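**Werkstattbuch Gesurora, 9. Juni 2025**
Eintrag für den Ordnungstisch. Mitlesen: Nuala, Cormac, Darragh.

Stand vom letzten Eintrag im Mai: Die Sortierung nach Fächern ist verworfen. Die flachen Einsätze von Mastov waren zu klein für alles mit Stiel, und am Ende lag jedes zweite Teil daneben. Sinéad hatte vorgeschlagen, nur mit offenen Körben und einem Tablett zu arbeiten. So machen wir es jetzt.

Aufbau heute, weißer Tisch, Wand dahinter:

- dunkelbrauner Flechtkorb, rechteckig, hinten links
- orangefarbener Flechtkorb, breiter, rechts davon
- hellgrünes Kunststofftablett mit niedrigem Rand, davor

Rechts vorn bleibt frei. Darauf bestehe ich, auch wenn Cormac dort gern seinen Schreibblock ablegt. Wer umräumt, braucht eine Fläche zum Zwischenlagern, sonst wandert alles auf das Tablett und man sieht nicht mehr, was schon dran war.

Regel für die Zuordnung, so wie wir sie mit Catríona Hayes besprochen haben:

1. Essen und Trinken in den orangen Korb.
2. Kleinkram und Schreibsachen in den braunen.
3. Alles mit Griff oder Stiel auf das Tablett.

Die dritte Regel ist die schwächste. Ein Löffel und eine Putzbürste haben beide einen Griff, und im Haushalt würde niemand die beiden zusammenlegen. Für den Tisch hier ist es mir vorläufig egal, für den Aushang in der Teeküche brauchen wir eine andere Lösung. Nuala meint, man könne die Bürste einfach aufhängen. Haken sind noch im Schrank, müssten aber geschraubt werden, und die Wand gehört laut Mietvertrag zu denen, in die wir nicht bohren dürfen. Klebehaken haben wir in der alten Werkstatt probiert, da lag nach einer Nacht alles unten.
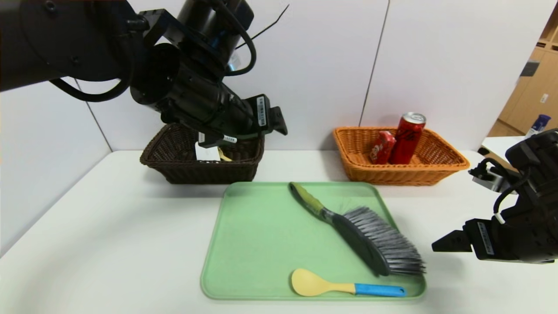
Zu den Körben selbst. Beide stammen aus dem Restposten von Conneely, 2 Stück je Farbe, die anderen beiden stehen im Lager. Der braune hat weitere Lücken im Geflecht. Für Büroklammern oder lose Minen ist er damit nicht geeignet, die rutschen durch oder bleiben hängen. Wer so etwas hineinlegen will, legt ein Blatt Papier auf den Boden. Der orange ist feiner geflochten und lässt sich leichter auswischen. Ich habe kurz überlegt, die Rollen zu tauschen (Essbares braun, Kleinkram orange), aber gerade bei Lebensmitteln will ich den, der sich besser reinigen lässt. Bleibt also, wie es ist.

Die rote Getränkedose ist das lästigste Teil im Satz. Hoch, glatt, steht im Korb über den Rand hinaus. Legt man sie hin, rollt sie gegen die Snackpackung und drückt sie platt. Stellt man sie hin, neigt sie sich, sobald der Boden nicht ganz eben aufliegt. Darragh hat vorgeschlagen, die Packung als Stütze danebenzustellen. Kann man machen, solange beides im Korb ist. Nimmt man die Packung heraus, muss man die Dose mit der anderen Hand halten, und dann hat man schon wieder eine Sonderregel. Ich würde lieber einen Pappstreifen als Trennwand einlegen, 80 mm hoch, das reicht für die untere Hälfte. Pappe liegt im Regal unter dem Schneidetisch. Mache ich, wenn Zeit ist.

Noch etwas zur Reihenfolge beim Ausräumen. Wir hatten keine festgelegt, und prompt macht es jeder anders. Sinéad leert erst einen Korb ganz und geht dann zum nächsten. Cormac holt sich zuerst die großen Teile, egal woher. Beides geht, aber das Tablett sieht danach sehr verschieden aus. Bei Cormac liegen die kleinen Sachen obenauf und man findet sie wieder, bei Sinéad verschwinden sie gern hinter der Bürste. Dafür ist Sinéads Art leichter zu prüfen: leerer Korb, fertig.
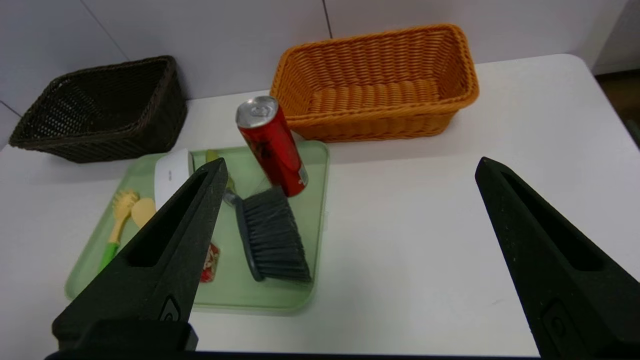

Das Tablett ist für den kompletten Satz zu klein. Mit Bürste, Löffel und dem zweiten gelben Teil ist es gut belegt, und sobald noch Dose und Packung dazukommen, stapelt man oder stellt etwas auf den Rand. Auf dem Rand steht nichts sicher. Ich habe bei Gudalex nach der nächsten Größe gefragt, Lieferzeit 9 Werktage. Bestellt ist noch nichts. Vorher möchte ich wissen, ob wir mit dem größeren Tablett überhaupt noch an die Körbe kommen, ohne darüber hinwegzugreifen. Nuala schneidet mir dazu eine Pappe in der Größe zurecht, die legen wir ein paar Tage hin.

Bei der Bürste ist der Kopf das Problem, der ist breit und hängt je nach Lage über die Kante. Schräg hinlegen hilft ein wenig, kostet aber die halbe Fläche. Gerade, parallel zur langen Seite, wäre besser. Dann müssen Löffel und Kleinteile quer davor. Ich trage das als Vorschlag ein und hätte gern eine zweite Meinung, bevor es auf den Aushang kommt.

Zum weißen Deli-Teil gab es heute die längste Diskussion. Darragh zählt es zu den Schreibsachen, also brauner Korb. Catríona findet, dass etwas Flaches mit glatter Oberfläche hochkant an die Seite gehört, damit man die Aufschrift sieht und nicht wühlen muss. Die beiden widersprechen sich eigentlich gar nicht. Eingetragen ist jetzt: brauner Korb, hochkant, Schrift nach vorn.
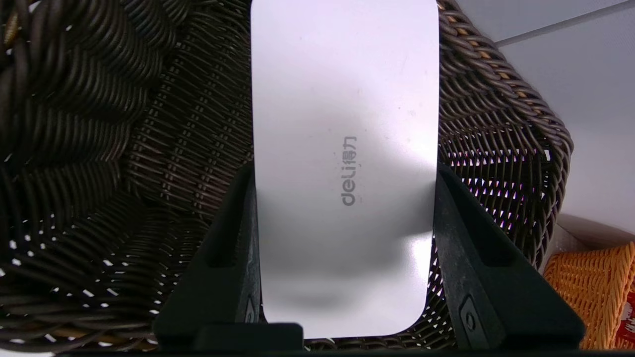

*Das Deli-Teil hochkant, dahinter das dunkle Geflecht, rechts etwas vom orangen Korb.*

Für die Teeküche übernehmen wir die Farben, aber nicht die Inhalte. Dort gibt es keine Schreibsachen, dafür Teebeutel, Zuckertüten und die ewigen einzelnen Deckel. Vorschlag: braun für alles in Tüten und Päckchen, orange für Dosen und Gläser. Deckel kommen weg, wenn nach einer Woche keiner passt. Sinéad ist dagegen, sie hebt Deckel grundsätzlich auf. Muss sie mit Cormac klären, der die Küche in diesem Monat hat.

Kosten bisher: nur die Körbe, der Rest war im Haus. Im Topf für Kleinmaterial sind 300 Euro, davon geht das größere Tablett ab, falls wir es nehmen.

Offen:

- [ ] Pappstreifen für den orangen Korb (ich)
- [ ] Pappe in Tablettgröße auslegen (Nuala)
- [ ] Bürste parallel oder schräg, Rückmeldung bitte hier darunter
- [ ] Aushang Teeküche, erster Entwurf (Catríona)
- [ ] Lager: die beiden übrigen Körbe beschriften — die stehen dort seit dem Umzug ohne Zettel

Nachtrag: Cormacs Schreibblock liegt jetzt auf der Fensterbank. Bitte dort lassen.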